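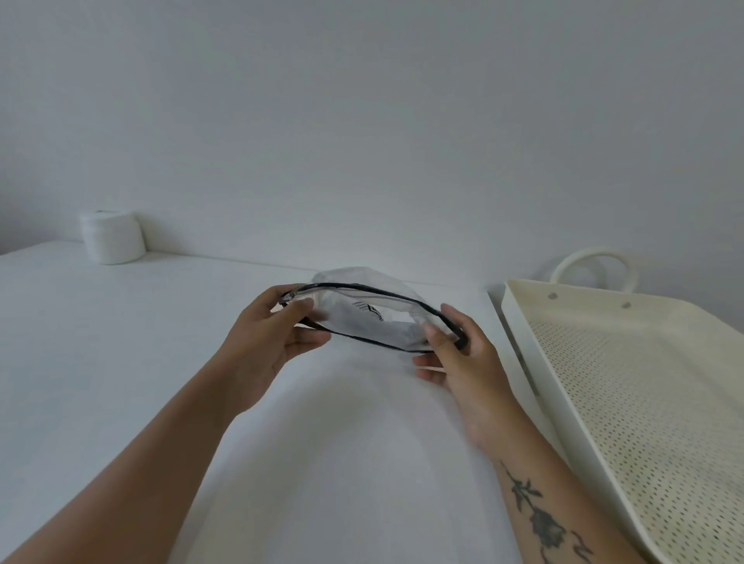
옷장 정리를 미루다가 결국 4월 말이 되어서야 손을 댔다. 겨울옷을 넣고 얇은 옷을 꺼내는 일인데, 해마다 하면서도 해마다 하루를 다 쓴다. 올해는 순서를 바꿔서 작은 것부터 지퍼 파우치에 나눠 담고, 큰 옷은 맨 마지막에 상자로 옮기기로 했다. 파우치는 반투명이라 접어 넣은 흰 바탕에 검은 줄무늬가 밖에서도 비친다. 가장자리에 검은 테가 둘러져 있어서 흰 테이블 위에 놓아도 눈에 잘 띈다. 옆에는 구멍이 촘촘하게 뚫린 크림색 플라스틱 바구니를 두었다. 손잡이가 위로 둥글게 올라와 있어서 방에서 방으로 옮길 때 편하다.

파우치는 Vidow라는 작은 생활용품 가게에서 샀다. 예전에는 비닐봉지에 넣고 고무줄로 묶었는데, 여름이 지나면 고무줄이 삭아서 옷에 달라붙었다. 한 번은 양말에 붙은 고무줄 자국이 끝내 안 지워져서 두 켤레를 버렸다. 그 뒤로 지퍼 달린 것만 쓴다. 비닐이 얇아서 구김은 잘 가는 편이다. 한번 구겨지면 잘 펴지지도 않는다. 그래도 내용물이 보이면 되니까 크게 신경 쓰지 않는다. 두꺼운 제품도 써 봤는데 빳빳해서 서랍 안에서 자리를 많이 차지했고, 접어 둔 모서리부터 갈라졌다.

담는 방법은 간단하다. 옷을 파우치 길이에 맞춰 접고, 바닥 쪽부터 밀어 넣은 다음, 손바닥으로 눌러 공기를 뺀다. 지퍼는 끝까지 닫지 않고 손가락 하나 들어갈 만큼 남겨 둔 채로 한 번 더 누른다. 그러고 나서 마저 닫는다. 압축팩처럼 납작해지지는 않는다. 압축팩도 몇 년 썼는데 꺼낼 때마다 다림질을 해야 해서 그만뒀다. 면 티셔츠는 그나마 괜찮지만 셔츠는 접힌 선이 한 달은 갔다.

한 파우치에 두 종류를 섞지 않는 것도 올해 정한 규칙이다. 작년에는 자리가 남는다고 손수건 사이에 덧신을 끼워 넣었다가, 여름 내내 덧신이 없는 줄 알고 새로 샀다. 9월에 손수건을 꺼내다가 찾았다. 조금 헐렁하더라도 한 종류만 넣는 편이 나중에 덜 헤맨다. 같은 종류가 많으면 색으로 나눈다. 흰 바탕은 흰 바탕끼리, 짙은 색은 짙은 색끼리. 줄무늬는 한참 고민하다가 바탕색을 따라가기로 했다.

바구니는 이사 오기 전 Perkham 아파트에서부터 쓰던 것이다. 처음에는 욕실에 두고 샴푸 같은 것을 담았고, 그다음에는 부엌에서 감자와 양파를 담았다. 지금은 정리할 때만 꺼내 쓴다. 바닥에 구멍이 많아서 먼지가 고이지 않고, 더러워지면 샤워기로 한 번 헹구면 끝난다. 단점은 작은 물건이 가끔 구멍에 걸린다는 것이다. 단추를 그냥 던져 넣었다가 한참 파낸 적이 있다. 그래서 단추나 옷핀은 따로 뚜껑 있는 통에 모은다.

정리하다 보면 꼭 옷이 아닌 것이 나온다. 이번에는 서랍 안쪽에서 Igwe 세탁소 보관증이 나왔다. 번호가 139번이었다. 찾아온 옷인지 아닌지 기억이 안 나서 전화를 해 봤더니 이미 찾아갔다고 했다. 무슨 옷이었는지는 그쪽 장부에도 안 적혀 있었다. 보관증은 버렸다. 그리고 코트 주머니에서 동전 몇 개와 박하사탕 하나가 나왔다. 사탕은 포장이 녹아 붙어 있어서 그것도 버렸다.

버릴 옷과 남길 옷을 나누는 기준은 따로 세우지 않았다. 예전에는 일 년 동안 안 입었으면 버린다는 말을 따라 해 봤는데, 버리고 나서 다시 산 옷이 꽤 있었다. 특히 얇은 카디건이 그랬다. 지금은 해진 것과 몸에 안 맞는 것만 뺀다. 목이 늘어난 티셔츠는 잘라서 걸레로 쓰고, 멀쩡한데 작아진 바지는 동네 수거함에 넣는다. 애매한 것은 그냥 남긴다. 서랍이 안 닫히면 그때 다시 고른다.

서랍장은 Vorko 제품이고, 중고로 39,000원에 데려왔다. 나무 서랍이 네 칸인데 맨 아래 칸이 조금 뻑뻑하다. 양초를 레일에 문지르면 한동안은 괜찮아진다. 맨 위 칸에는 자주 쓰는 것, 둘째 칸에는 속옷과 양말, 셋째 칸에는 티셔츠, 뻑뻑한 맨 아래 칸에는 계절이 지난 물건을 넣는다. 파우치는 눕혀서 쌓지 않고 세워서 꽂는다. 눕혀 쌓으면 미끄러져서 금방 무너지고, 밑에 있는 것을 꺼내려면 전부 들어내야 한다. 세워 두면 서랍을 열었을 때 검은 테두리만 나란히 보이는데, 하나씩 살짝 당겨 보면 속이 비치니까 이름표는 붙이지 않았다.

시간은 거의 하루가 걸렸다. 점심 먹고 잠깐 쉰다는 게 길어졌다. 큰 옷은 결국 다 못 넣어서 패딩 하나가 아직 의자에 걸려 있다. 아침저녁으로 쌀쌀한 날이 남아 있으니 조금 더 두어도 될 것 같다. 방습제도 사야 하는데 집에 남은 것은 김 봉지에서 모아 둔 작은 것뿐이었다. 몇 개씩 넣어 두긴 했다.

파우치는 큰 것이 모자랐다. 다음에 Vidow에 가면 큰 사이즈로 두 묶음 더 사고, 레일에 바를 양초도 하나 사 올 생각이다. 패딩은 상자에 넣기 전에 세탁부터 맡겨야 한다.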